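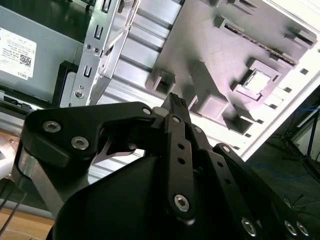
Figure 1. Open computer case with gripper.

Court Reporting in Kadville: What Readers Learn After an Arrest
Project report, Media and Law module
Funmilayo Ekwueme, Salamatu Isah, Ekene Ogbonna
Supervisor: Danjuma Garba
Submitted January 3, 2023

1. Introduction

When someone is charged with a serious offence, the local press usually prints the name, the age and the charge within a day. What happens afterwards gets less space. We wanted to find out how often a reader of local news in Kadville could follow a case from the first report to the sentence, using only what was published.

Our starting point was a burglary and arson case at the Ruvar furniture warehouse. The arrest was the main story for most of a week. The sentence was given one paragraph below the football results. Salamatu remembered the arrest clearly and had no idea the case had ended.

2. Sources

We used the online archives of two local titles, the Kadville Post and the Skundesska Weekly. The Post comes out daily and has a court page. The Weekly prints court news only when it thinks the case is of wide interest. Both archives are free to search, although the Weekly's search does not find words in headlines, so we also read its front pages by hand.

We collected every article that mentioned a named defendant and a criminal charge. This gave us 420 articles. Many were about the same people, and a good number were minor motoring matters, which we left out. After sorting we had 43 cases serious enough to go before a jury or be sent up for sentence. These are the cases discussed in the rest of the report.

3. Method

Each case was given a sheet. On the sheet we wrote whether we could find the arrest, the charge, the plea, the verdict and the sentence. We also wrote down where on the page each article appeared and whether the defendant's photograph was used.

Ekene did the first reading of the Post and Funmilayo did the Weekly. Salamatu then read all the sheets again against the articles. Where two of us disagreed, the third person decided. Most disagreements were about pleas, as reporters often write that a defendant "admitted" something without saying whether this was to the police or in court.

We did not contact any defendants or families, and we have not named anyone here.

4. Findings

Arrests and charges were nearly always reported. Fewer than half of the cases could be followed to a sentence or an acquittal. The gap was wider in the Weekly, which dropped most cases once the first hearing was over.

Acquittals were the hardest to find. When they were reported, the article was short and carried no photograph, even where the arrest story had used a large one. In one assault case the only mention of the not guilty verdict was in a reader's letter.

Violent cases were followed more closely than fraud or theft. Cases with an unusual detail were followed most closely of all. A man who had thrown a garden roller through a shop window was mentioned at every hearing, though his sentence was a community order.

Motive was often given in the headline of the first report and then changed or disappeared later. We think this matters, since the first report is the one most people read and share. In the Ruvar case the early articles said the fire was set by a former employee with a grudge. By the time of sentence the court had heard that the defendant had never worked there. Neither paper pointed out the change.

5. Interview

In July we spoke to Funmilayo Abubakar, who covered courts for the Post before moving to its news desk. She told us there is one reporter for the whole building and that hearings are moved at short notice. "If three courts are sitting, I can be in one of them," she said. She did not agree that acquittals were being ignored on purpose. In her view they tend to come late in the afternoon, when the page has already gone.

6. Limits of the project

We only looked at written news. Local radio may have covered some of the endings we could not find. Articles may also have been removed from the archives, and we had no way to check this. We asked the court office for a list of outcomes to compare with our sheets but did not receive it in time.

7. Suggestions

The papers could add a short note to the online arrest story when a case ends, so that anyone who searches for the name sees the result. The Post already does this for inquests. A weekly list of outcomes from the court office would also help, and Danjuma Garba has suggested that next year's group take this up with the office before the autumn term begins.

The case sheets are kept in the department office and can be read there on request.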